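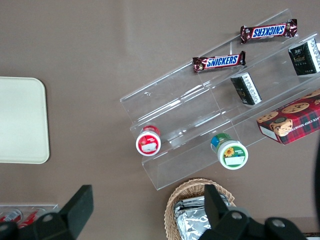 Figure 6. View from the wrist camera over the tiered stand, gripper above the wicker basket.

6. Setting up the snack stand and checking the wrist view

This section assumes the arm is bolted down, the gripper opens and closes on command, and you have finished the joint check in Section 5. If you skipped Section 5 because the arm "looked fine," go back. Ours looked fine too.

The Wornier build notes say any shelf and any objects will do for a first pick test. I don't believe that, and after a winter of trying it in the Fedetside workshop I would ask you to be suspicious of it as well. Clear acrylic is a hard surface to start on. If you insist on it, follow the steps in order.

6.1 Placing the stand

1. Clear the table of tools, cables and loose screws.
2. Put the stand down at an angle to the arm, with the lowest tier toward the gripper.
3. Mark the feet with tape. Without marks you will never get the same layout twice, and any comparison between two runs is worthless.
4. Push down on the top tier with one finger. If the stand rocks, shim it now.

Note: The Upadhyay planner treats the stand as a solid block unless you enter each tier separately. It gives no warning about this. Enter each tier.

6.2 Loading the items

5. Start with candy bars on the upper tiers. We use Snickers, one turned so that its lettering is upside down to the other's. A detector that finds only the upright one has not learned much.
6. Add small boxes. Stand one up and tip its twin on its side.
7. Lay the jars down along the low front edge, lids toward the shelves. Leave a gap between them wide enough for an open finger.
8. Put the foil packets in the basket and leave them until last.

CAUTION: Do not use glass jars. A slow gripper can still push one off the table.

Note: Shiny foil is where most of the big promises about depth sensing fall apart. If the depth map over the basket shows holes, lower the lights before you start changing software settings. Dinesh Kanaujia got usable readings at Lestville with a desk lamp turned to the wall. I have not been able to repeat that on our bench, so treat it as a thing to try.

6.3 Checking the camera

9. Move the arm to the viewing pose and hold it there for 20 seconds. Any drift at this stage will show up later as a bad grasp, and you will waste an evening blaming the model.
10. Confirm that both fingers show at the bottom of the view. If one is missing, the bracket has slipped. Loosen its screws, reseat it and tighten them evenly.
11. Check that the live view is sharp at the top tier as well as at the basket. The lens is small and the focus is a compromise.
12. Save a still, and compare it with the next one you take after any change to the bracket.

6.4 First picks

13. Set the speed limit to 20 percent. The default is higher, and I can see no good reason for it.
14. Command a pick on the lower candy bar only. Keep a hand on the stop button.
15. Repeat until you have 38 attempts logged, failures included. Do not delete the ones where "the bar was in a bad spot." The bad spots are what you are testing.
16. Move on to the boxes, then the jars.

CAUTION: Acrylic edges chip. If a finger strikes a shelf, stop, back the arm off by hand and inspect the edge before carrying on.

If the log reports error 222, the planner has lost the shelf height. Restarting clears the message and leaves the fault in place. Re-enter the tiers as in 6.1, then run step 9 again.

Section last revised 21 Feb 2023

Related pages
Section 5: Joint check and cable routing
Section 7: Logging attempts without fooling yourself
Replacing finger pads
Entering shelves in the Upadhyay planner
Fedetside workshop: bench booking and stop button rules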